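Bindbridge FAQ: tabletop manipulation in simulation

Last revised 31st March. Maintained by Edgars Rimkutė, Skillholm.

Bindbridge connects a manipulation policy to a simulated arm and passes camera frames, joint states and commands between the two. These answers cover the current release and the kitchen tabletop tasks that come with it. Installation is dealt with in the setup guide. Questions about licences should go to the Skillholm office, not to the issue tracker.

General

What does Bindbridge do that the simulator does not?

The simulator steps the physics and renders the cameras. Bindbridge decides when a frame is taken, which command applies to which step, and what is written to the log. It holds no policy of its own. A policy is any process that answers an observation message with an action message.

What are Liem and Bidis?

Liem is the motion planner. It takes a target pose for the hand and returns a joint trajectory that avoids the known collision shapes. Bidis is the log format and the viewer that reads it. Both can be used without Bindbridge, although Bidis files written by other tools will lack the timing block and the viewer will grey out the latency tab.

Which arm is supported?

The default model is the Franka arm with a two-finger gripper. Other arms can be loaded if their description file names a tool frame and a gripper joint. Without a tool frame, loading stops with error 309.

What is in the kitchen tabletop tasks?

A wooden table, a fixed arm beside it, and a set of objects placed by the scene generator. Some objects are ordinary household items, such as a mug or a plate. Others are irregular shapes from a general mesh library, included to give perception something it has not been tuned for. The counter, walls and floor are static and take no part in scoring.

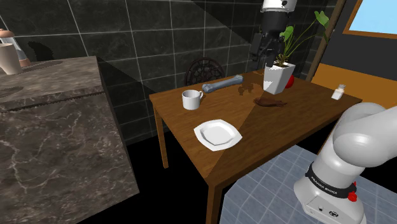 Object positions are sampled from the seed in the task file. The same seed gives the same layout on every machine, provided the asset version matches. If the layouts differ between two machines, compare the asset hash in the first line of each log before looking anywhere else.

Can I add my own objects?

Yes. Put the mesh, a convex decomposition and a mass value in the assets folder and list the object in the task file. A mesh without a decomposition will load, but Liem will treat it as its bounding box. For tall, open shapes such as plants this blocks a large part of the workspace, and the planner will often report no path where one plainly exists.

Perception

Does the policy receive true object poses?

Not by default. It receives colour and depth from the cameras named in the task file. True poses are written to the log for scoring and can be switched on with the oracle flag. Results obtained with the flag on are marked as such in Bidis, and the mark cannot be removed in the viewer.

Why does the pose estimate jump when the arm moves over an object?

The hand hides part of the object and the estimator fits its model to what is left. Set the occlusion mask to "robot" so that pixels belonging to the arm are dropped before fitting. Also raise the hold time, which keeps the last good estimate while too few pixels are visible. A long hold time is unsafe if the object may be pushed during the approach.

The segmenter returns shadows as objects. Is this a fault?

It is a known weakness of the colour-only model. Hard shadows on the wood have sharp outlines and are sometimes returned as thin, flat items. Use the colour and depth model, or set a minimum height above the table plane. The height filter will also remove real objects that lie very flat, so check it against the plate before relying on it.

Can the lighting be changed?

Light direction and strength are set in the task file. A random setting is available and uses its own seed, so the lighting can be varied while the objects stay where they are.

Control and planning

Which control modes are available?

Joint position, joint velocity and Cartesian impedance. Joint position is the default for trajectories from Liem. Impedance is preferred for the last part of a grasp, where the fingers may touch the object before they are square to it. The mode can be changed between steps but not within one.

My planned path is rejected with error 322. What does that mean?

The start state of the trajectory does not match the current joint state. This usually happens when the policy plans from an old observation. Plan from the state carried in the most recent message, or enable replanning on mismatch. Do not widen the tolerance. The arm will then snap to the first waypoint and may strike whatever is next to it.

How should a mug be grasped?

The supplied task accepts a rim grasp or a handle grasp. For a rim grasp, one finger goes inside the cup and the other outside. The rim must be excluded from the collision check for the final approach, otherwise Liem will see the inner finger as a collision and refuse the path. List it under allowed contacts, for the finger links only.

A handle grasp needs a better estimate of rotation about the upright axis. If the estimator treats the mug as a plain cylinder, that angle is arbitrary, and the approach will be wrong more often than right.

The gripper reports closed but the object does not lift. Where do I start?

Open the run in Bidis and look at the contact track. If only one finger shows contact at closing, the approach was off to one side. If both show contact and then lose it during the lift, check the friction value of the object and the force limit of the gripper. A mug that tilts between the fingers needs a deeper grasp before a higher force. Step through the close view one frame at a time, as the playback speed hides short contacts.
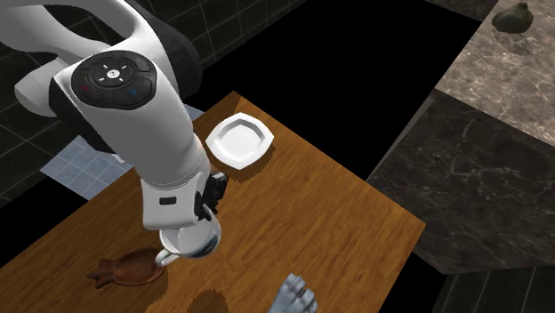
Logging and tooling

How large are the log files?

That depends almost entirely on the cameras. An episode is limited to 300 steps unless the task file says otherwise, and every camera writes one frame per step. Turn off depth for any camera that is used only for viewing.

Can I replay a run without the policy?

Yes. Use replay mode with the log as input. Commands are applied at the step recorded for each one, and the result is compared with the stored joint states. A small drift is normal when the run was made on a different processor. If drift grows steadily from the first step, the physics time step has been changed.

Can two cameras be compared side by side in Bidis?

Yes. Select both in the camera list and lock the time bar. Frames are matched by step number, not by clock time, so a dropped frame shows as a blank and the other camera carries on.

Why is the first action always late?

Most policies load weights on the first call. Send a warm-up observation before the episode starts. The bridge discards the reply and does not log it.

Which log version should I use?

Version 2. The older version has no contact track and will be read-only from the April release. The converter handles old files but leaves the contact track empty, and any score that depends on contact will be shown as missing.

How do I report a fault?

Attach the task file, the seed, the asset hash and the Bidis log. A screen recording is not needed if the log is complete. Reports without a log are closed after one reminder and may be reopened when the log is supplied.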